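Desk organiser, second arrangement

15 Dec 2023

The bathroom shelf in the Prastatville flat is 30 cm deep, and for most of the year it held everything in one row, tall things in front of short things. I have moved the small items into a desktop organiser and am recording the layout so that I can put it back after cleaning.

The box is thin wood, pale pink-tan, with darker edges. A vertical divider splits it in two. On the left there is a raised front panel over two shallow drawers, one above the other. On the right there is an open compartment with a single wide drawer under it. The drawers have round white knobs. The knob on the wide drawer is set towards the right, so it pulls slightly crooked unless you put a finger on the other side. Candle wax on the runners helped a bit.

Current allocation:

Upper left drawer: plasters, tweezers, nail scissors.
Lower left drawer: hair grips, spare razor heads.
Wide drawer: flat things only -- sachets, cotton pads, the instructions for the Brarken toothbrush.
Open compartment: bottles, upright.

The open compartment was the difficult one. In May I kept it for brushes, and they leaned on the divider and fell across each other. Bottles behave better. A 200 ml bottle stands up without support, and the top stays clear of the back wall, so it can be lifted out by the cap end. I put the tallest at the back. Fumiko Minami suggested laying them down to save height, but the Kinoshita lotion leaks at the cap when it is on its side, and I had already lost one box of plasters that way.

Labels are small and yellow. Two went on the raised panel, one near the top and one just above the drawers, and another is inside the right compartment. The print is too small -- I will redo them at 17 point when the Florov tape arrives.

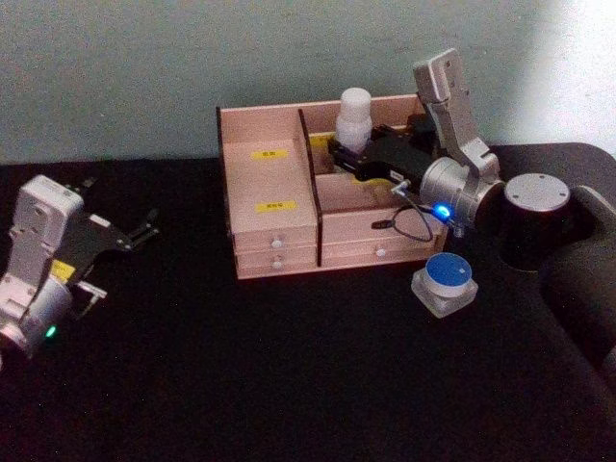 The organiser on black cloth, with a frosted bottle in the right-hand compartment.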